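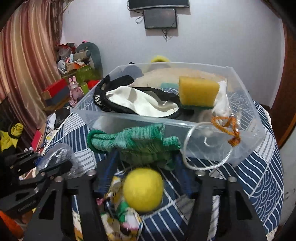 The first pair of shoes I ever had resoled came back from Faustino Quintero's shop looking better than the day I bought them, and I've been a little obsessed ever since. They were plain brown derbies, bought secondhand for 80 dollars, with a heel worn down so far on the outside that I'd started walking like a sailor.

Quintero works out of a narrow storefront in Vinmont, with room for two customers if one of them holds the door. He was trained by Nicanor Espinoza, who taught him to take a sole off slowly, by hand, and to look hard at the welt before promising anything. "If the stitching is good, I can do this shoe four more times," he told me, bending my left derby nearly in half. (I winced. The shoe was fine!)

What surprised me most was how much choice there is. Leather soles, rubber, a half sole glued over the old one, a metal toe plate if you scuff at the front like I do. I went with a thin studded rubber — grippy in the rain, almost invisible from the side — and I'd pick it again tomorrow.

The wait was 16 days. I visited twice, mostly to watch. On the second trip Kerstin Strand was at the counter with a pair of black oxfords she has worn to the office for 20 years, and we ended up talking about polish until closing time. She uses cream first, then wax only on the toe and heel. I tried it that same night and wow, the color that came up in that old leather!

If you want to start, bring in the pair you already reach for most. Go before the heel wears into the leather stack, ask to see the insole once the shoe is open, and get cedar trees for the drive home. Mine live in the derbies now, except on Monday, when I wear them to work.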